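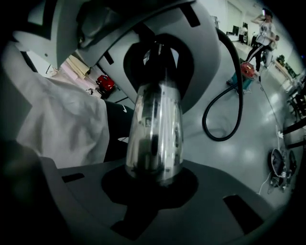

Mateja Dimitriou told us that most of the clothes people bring to her repair table in Fambridge have only one thing wrong with them, and that it is usually a thing she could fix while they wait. We wrote that down on our first visit, and it became the question for the whole project: if the fault is so small, why do people stop wearing the piece?

One Thing Wrong: Clothes Repair in Fambridge
Kinga Fodor, Fanni Kelemen and Tamás Lengyel
Textiles and Everyday Life, summer project
Handed in Jul 23, 2026

How we got started

All three of us had a bag of clothes at home that we were "going to fix." Tamás had been carrying his from apartment to apartment. When we compared bags we found the same sort of things in them: a jacket with a stuck zipper, leggings with a split seam, a good sweater with a hole at the elbow. We had planned to write about fast fashion in general, but the bags were much more interesting, so we changed the topic (our instructor was very nice about it).

We wanted to find out what people in town do with clothes that have a small fault, what repair costs them in time and money, and whether learning a few basic stitches changes anything.

What we did

We put up a short form at the library, at the Kocsis tailor shop and on the community board, and we spent two Saturdays sitting with Mateja at her table in the hall on Florkcombe Street. We also interviewed 13 people at more length. Most of the talks were in their kitchens or bedrooms with the clothes in question laid out in front of us, and that worked far better than talking in a café. People remember so much more when they're holding the thing!

After that we ran a beginners' evening with a hand-sewing kit for everybody. We taught running stitch, backstitch, ladder stitch and how to sew on a button with a shank. Kinga wrote the handout, and it is attached as Appendix B.

What people told us

Money came up less than we expected. The first thing people mentioned was nearly always that they didn't know what to ask for. One man had a coat with a torn lining and had never taken it to a tailor, as he thought the whole lining would need replacing. It needed a short seam closed by hand. A student told us she felt silly taking in something that had been cheap to buy. She liked the top a lot and had looked for the same one again without luck, but it still felt wrong to her to pay for the work.

Sports clothes were a special case. Everyone we interviewed had some, and everyone thought they couldn't be repaired. Stretch fabric does need a different approach: a straight stitch with ordinary thread tends to pop the moment the fabric is pulled. A narrow zigzag on the machine or a loose backstitch by hand holds up much better, and a ballpoint needle slides between the fibers where a sharp one can cut them. Fanni practiced this on her brother's old running shirt until the seam survived a proper tug from both of us.

Dezső Lengyel, Tamás's grandfather, gave us the longest interview. He grew up with a mother who turned shirt collars when they frayed – she unpicked the collar, flipped it over so the clean side faced out, and sewed it back on. He showed us one he still has. The stitches are so even that we first took it for factory work. He said the family never called it mending; it was just part of the wash.

Prices

At Kocsis a new jacket zipper was 3,000 forints at the time of our visit, and a button sewn on was 800, with the button included. We asked people on the form to guess the zipper price before we showed them, and the guesses were nearly all too high. We think a price list in the shop window would bring people in, and we have passed that on to the owner, who seemed to like the idea.

We bought our thread and needles from Grekis, a small haberdashery with the best drawer of odd buttons we have ever seen. Plan extra time if you go.

What went wrong

Our form had a bad question in it. We asked "Do you repair your clothes?" and people who sew on a button once a year said yes, while a woman who darns all her socks said no because she didn't count darning. We left that question out of the results. The form also reached mainly people who already go to the library or the tailor, so we can't say much about the rest of the town.

The beginners' evening was too short. Ladder stitch took up most of it, and we only got to buttons in the last few minutes.

What we'd like to do next

Several people from the evening asked for a second one, and Mateja has offered us her table again in January, when things are quieter for her. We would start with buttons this time and give the whole second half to stretch fabric. Fanni also wants to try collar turning with Dezső watching over her shoulder.

Tamás's bag is empty now, except for the jacket. The zipper on it turned out to be an odd length, and Grekis has one on order.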